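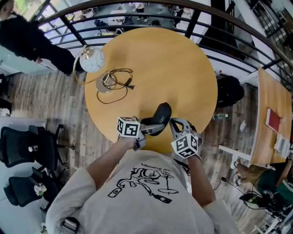
Zu Besuch bei Sirncombe: ein Nachmittag auf der Galerie

Kurz runtergetippt, Zug geht gleich. Wir waren zu fünft angemeldet, gekommen sind 2. Die anderen haben was verpasst.

Sirncombe sammelt Bewegungsdaten für ein Greifmodell, Projektname Keseo. Gearbeitet wird oben auf der Galerie, offenes Geländer, unten laufen Leute rum, man hört jedes Gespräch mit. Stört dort offenbar keinen.

Empfang durch Naa Akolgo, die die Aufnahmen leitet. Kein Folienvortrag, zum Glück. Gleich an den runden Tisch.

Wie aufgenommen wird

Kein Roboterarm. Man nimmt zwei Handgreifer, links und rechts einen, oben drauf je ein weißer Würfel mit schwarzen Mustern. Über die Würfel wird später die Lage der Greifer im Raum berechnet. Dann macht man die Aufgabe einfach vor. Bei unserem Besuch lag ein schwarzes Brillenetui vorne an der Tischkante, das sollte mit beiden Greifern gefasst werden. Klingt banal. Ist es nicht, das Etui ist rund an den Ecken und mattschwarz, und wer zu spät zudrückt, schiebt es nur vor sich her.

Auf dem Tisch außerdem eine liegende Tischlampe mit Kugelschirm, das Kabel quer über die Platte. Meine Frage, ob das Kabel nicht besser weg sollte. Nein, sagt Akolgo, ein Modell, das nur leere Tische kennt, kann man bei Mottram nicht brauchen. Mottram ist der Partner, der das Ganze später in Wohnungen testen will.

Zahlen, soweit mitgeschrieben

117 Durchgänge am Vormittag, davon nicht alle brauchbar. Ziel pro Aufgabe sind 100 gute. Nach jeweils 5 Versuchen wird der Gegenstand neu hingelegt, andere Ecke, anderer Winkel. Aussortiert wird abends am Rechner, mit einem Programm namens Collow. Hab ich nur kurz gesehen, Zeitleiste, Videospur, Daumen rauf oder runter. Mehr weiss ich dazu nicht.

Selbst probiert

Durfte auch ran. Erster Versuch: Etui weggeschoben. Zweiter: gegriffen, gleich wieder verloren. Man schaut dauernd auf die eigenen Finger statt auf die Greiferspitzen, das muss man sich abgewöhnen. Nach einer Weile gehts. Meine Versuche wurden übrigens nicht gelöscht - Fehlgriffe kommen in einen eigenen Ordner, damit man später auch das Nachfassen trainieren kann. Fand ich den interessantesten Punkt am ganzen Nachmittag.

Offen geblieben

Wer legt fest, was ein guter Durchgang ist? Akolgo meinte, zwei Leute schauen unabhängig drauf, bei Streit fliegt er raus. Ob das bei weichen Sachen noch klappt, Stoff zum Beispiel, da wurde sie vorsichtiger. Kommt frühestens im Juli dran.

Kaffee gut, Anfahrt mühsam, vom Bahnhof besser den Bus nehmen als laufen. Wer beim nächsten Termin mitwill, bitte bei mir meldne, ich sammel die Namen und schick sie an Sirncombe.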